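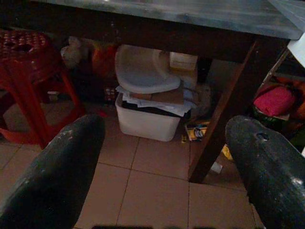

How long should a beginner write each day? Eighteen minutes, according to the woman who has run the Makirell evening workshop for most of her adult life, and she would like you to stop before you feel finished.

She arrived at the number by being bad at larger ones. "I tried two hours," she told me. "I did two hours on a Monday and then I did zero hours until March." She tried one hour, with similar results. Eighteen minutes was the length of her bus ride to a job at a carpet warehouse, and by the time she quit the warehouse she had a novel. It was a terrible novel, she says, and she still has it, in case she ever gets conceited.

We met at Grandeck, the coffee place under the workshop, where she ordered tea and let it go cold while she talked about routines. She doesn't care for most of them. Candles annoy her. So does getting up at five. "People tell me they write best at dawn," she said, "and I ask when they last saw one."

Her own method fits on an index card, and she hands the card out on the first night. Write at the same time of day. Leave the last sentence half done so there's something to pick up tomorrow. Don't read yesterday's pages until Sunday. A student once asked what to do if he missed a day. "I said, miss it. Then write the next day. He looked at me like I'd returned his deposit."

She keeps a tally on the inside of her closet door, in pencil, and on the morning we spoke it stood at 2,538 days. They aren't consecutive. She is firm about this and a little proud of it. An earlier tally, from the apartment before, stopped at 853 when she moved and the landlord painted over it – she took the photo to a print shop and had it framed, which she admits is the sort of thing a person with a streak would do.

I asked about the apps. She has tried one, Prultitness, which sends a small trophy every time you reach 100 words. "I got very good at writing 100 words," she said. "Some of them were 'very.'" She deleted it after a week, though several of her students swear by it and she lets them.

The workshop's spring term is full, and the fall one will meet in Tsikata instead, where the rent is lower and the chairs are worse. She thinks bad chairs may help. I wondered aloud whether anyone had ever left her class and simply written for two hours a day, happily, forever.

"One," she said. "She sends me a Christmas card. It's four pages long."

She checked the clock over the counter, picked up her bag, and asked if I was going to drink the rest of her tea.

Last updated: Tuesday, April 22, 2025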